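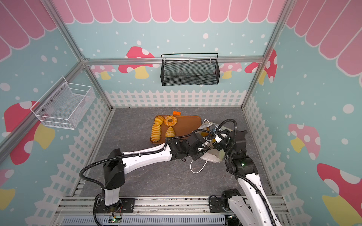

Sterport releases Mavero 2, planning software for two-armed robots with shopping to pack

Sterport has released Mavero 2, a new version of its planning and control software for pairs of robot arms. It is meant for jobs in which one hand has to do something useful while the other holds something unhelpful. Bags, mostly.

Earlier versions of Mavero planned each arm separately and then checked whether the two plans collided. They often did, and both arms would stop politely and wait for the other to go first. Mavero 2 makes one plan for both arms and revises it 10 times a second as new pictures come in from the cameras.

"A tray stays where you put it," said Ewan Tosh, who leads the planning team. "A bag has opinions. We spent most of a year writing software that listens to them, and I now have strong views on handles."

The release was developed on bakery packing: taking bread and pastries from a tray with tongs and putting them in a bag. Croissants and rolls may look simple enough to a customer, but a planner has to know where the tips of the tongs are, how wide the bag is open and how hard a crust can be squeezed before it becomes crumbs. 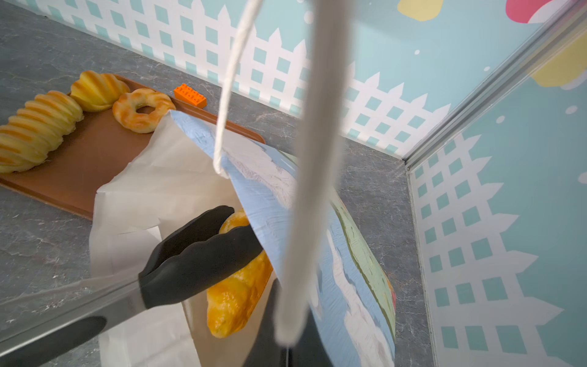 Product news: What's new in Mavero 2

Tool offsets. Users can tell the planner that the arm is holding tongs, a scoop or a ladle, and it will plan to the tip of the tool instead of the gripper. Seven common tools are supplied, and others can be measured in.

Borora, a perception module for soft and crumpled things. It estimates the opening of a bag from wrist and overhead cameras, and says so when it isn't sure. Operators may find this refreshing.

Replay. Every run can be stepped through afterwards, with the plan drawn over the camera view. Our test library holds 912 runs, including nearly all the embarrassing ones.

"Replay was built for our own arguments," said Lachlan Cairns, who looks after tooling. "It has settled most of them – generally in favour of the robot."

Availability

Mavero 2 is available now to existing licence holders. Projects saved in the previous version will open without changes, although tool settings should be checked before the first run. Support for Berrada controllers follows in May.

Sterport will answer technical questions in an online session on Wednesday. Places can be booked through the support desk.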